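Why I've gone back to small buy-in tournaments

I had a good run on Clikbridge last July, good enough that I started telling people about it, and you can probably guess what came next. I moved up. Not a bit up, either. I went from the £5 tournaments I'd been playing for years to the £20 ones, several a night, and by the time the clocks changed I'd handed back everything I'd won and a fair bit more.

Now, I don't think I was unlucky (well, I was a bit unlucky, I lost with aces three times in one evening and had to go for a walk). I think the online rooms have quietly made it very hard for an ordinary player to stay where they belong. Open the lobby and the first thing you see is whatever has the biggest guarantee. The cheap games are three menus down, with 2447 people in them and a structure so fast you're shoving with nine-seven by the first break.

My friend Piroska Kun reckons I'm being soft about this. She plays a lot more than I do and her view is that the big cheap fields are for people who like lottery tickets, and if you want proper poker you pay for it. Fair enough, but I don't agree that the money is what makes it proper!

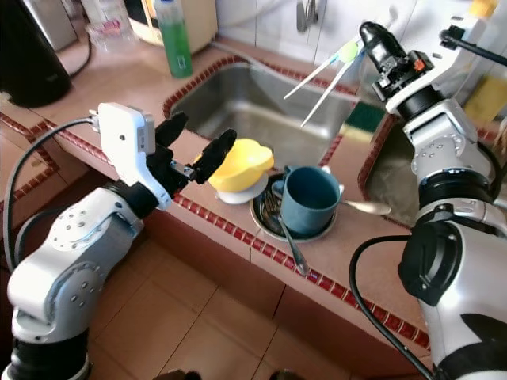

What makes it proper, for me, is time. Give me 300 big blinds to start with and levels long enough to work out who at the table is bluffing, and I'm happy whether it cost me a fiver or a week's shopping. Balaskas used to run a game like that in the evenings, capped at 408 players, slow blinds, no rebuys. I came fourteenth once and I can still remember most of the hands. I couldn't tell you a single hand from the £20 games, apart from the aces.

They dropped it, of course. Levente Gulyás wrote on the players' forum on 9th April that slow tournaments "don't fit how people play now", and loads of people agreed with him. Do they not, though? Or have we all just got used to playing what's put in front of us? If the only thing on the menu is chips, you can't really announce that everybody's gone off salad.

So I'm back at a fiver, one tournament a night, two if the first goes badly in the opening ten minutes. I've turned off the pop-ups and I've hidden everything over £10 with the filter, which took me ages to find. My results are nothing special. I did min-cash twice last week and I was daft enough to be pleased about it.

If any of the rooms fancies bringing back a slow, cheap, capped game, I'll be in it every night they run it, and I'll drag Piroska along too.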